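About the Storau Workshop

The Storau Workshop is a shared space for members who design and build their own machines. It was founded by Pornthip Mahawong and Lutz Hellwig, who had been building small robots in a garage in Noltau and needed a larger room, better power outlets and a door wide enough for a workbench. The workshop now has 43 members and is open to adults and to students accompanied by a parent.

Members work on projects of their own choosing. The workshop provides benches, hand tools, a drill press, two soldering stations and storage for up to five large builds at a time. Introductory evenings on wiring, motor control and safe use of the tools are led by Napaporn Suksawat, and new members are asked to attend all three before working alone.

Household automation has been a steady interest from the beginning. Members have built plant-watering systems, a sorting tray for screws and, more recently, a station for handling laundry. Pichit Chantharasri leads the laundry group – the largest of the current project groups – and keeps its build notes, which any member may read and copy. 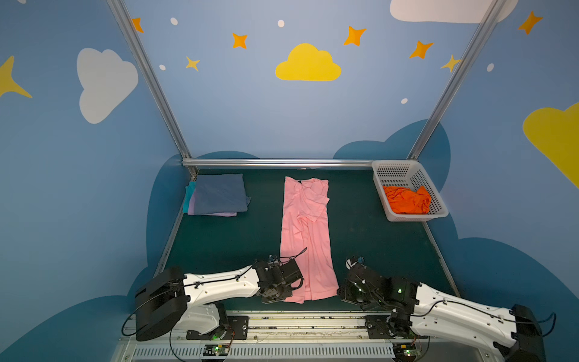 Noltau, March 2021

The laundry station has two arms mounted on a metal rail at the front of a booth with painted clouds and stars on its walls. Shirts and other garments are laid out on the dark green work surface within reach of the grippers. The group is writing up its parts list and wiring plan, and further work on sleeves and collars is planned for May.

Inquiries about membership may be made at the front desk during opening hours. Visitors are welcome by arrangement.

Related
Membership and Fees
Workshop Rules and Tool Safety
Notes From the Laundry Group
Introductory Evenings With Napaporn Suksawat

127 shares
3 comments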